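Shemweta Bench Guide
Section 4: Fixture Plate Set-up and Repeatability Runs 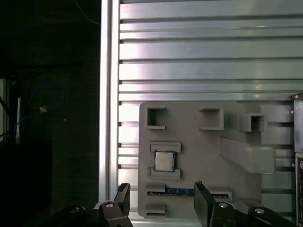

Figure 4-1. Fixture plate on the slotted panel, wrist view, CPU in its cradle and memory module in the long slot.

4.1 Scope

This section covers preparation of the fixture plate for the insertion study and the procedure for recording a repeatability run. It applies to the Shemweta bench with the two-finger gripper and the Trillow control package. Arm calibration is covered in Section 3 and must be complete before any step below is started.

The study compares two search methods for seating a part in a shallow pocket: a spiral search and a tilt-and-settle search. Both use the same plate, the same approach pose and the same force limit. Results from a plate that has been moved between methods cannot be compared and are discarded.

4.2 Mounting the plate

1. Set the arm to Hold and confirm that the status line in Trillow reads HOLD.
2. Wipe the face of the aluminum panel. Debris in the slots will tilt the plate.
3. Offer the plate up to the panel with the pockets along the top edge and the long memory slot near the bottom.
4. Start all fasteners by hand, then tighten in a diagonal pattern.
5. Press on each corner in turn. If any corner rocks, remove the plate and repeat from step 2.
6. Run PLATE_REGISTER. The routine touches off on the plate and writes the plate frame to the session file.

CAUTION: Printed plates crack at the fastener holes when overtightened. Stop when the plate no longer shifts under finger pressure.

NOTE: The panel finish is reflective. If registration fails on the vision check, dim the bench lamp and run step 6 again before changing any exposure setting.

4.3 Loading parts

1. Place the CPU in the cradle, between the upper and lower rails, with the metal heat spreader facing out.
2. Place the memory module lengthwise in the long slot, between the guide blocks.
3. Handle both parts by the edges only.
4. Enter the part numbers in the session file. Use the same two parts for the whole run.

CAUTION: Keep hands clear of the fingers whenever the arm is out of Hold. The gripper linkage has pinch points at each pivot.

4.4 Recording a run

1. Select the method in Trillow: SPIRAL or TILT.
2. Load the offset table. Each row applies a small lateral error to the approach pose.
3. Set the trial count. A full run is 538 trials per method.
4. Set the contact timeout to 999 ms.
5. Release Hold and start the run.
6. Do not touch the bench, the panel or the cables while the run is active.
7. On completion, run PLATE_REGISTER again. If the plate frame has shifted beyond the session tolerance, mark the run as void.

A trial is logged as seated only when both the depth check and the release check pass. A trial that passes depth but moves on release is logged as partial and counted as a failure in the summary.

NOTE: Do not restart a run from the middle of the offset table. The order is randomized at load, and a partial restart repeats some offsets and skips others.

4.5 Reading the summary

The summary file reports seated rate, median search time and peak contact force for each method. Compare search times over seated trials only. Timeouts are listed separately and must be reported alongside the median.

On the reference bench at Bremis, tilt-and-settle gave a shorter median search time at small offsets. The advantage disappeared at the largest offsets, where most of its failures were partials. Spiral search was slower but its failures were nearly all timeouts. Users repeating the study should expect the crossover point to depend on finger pad wear, and should record pad age in the session file.

Questions on the offset table or the logging format: Iestyn Hopkin, Stullis bench support.

Print this section | E-mail this section
Last updated: April
Contact | Copyright Stullis | Back to top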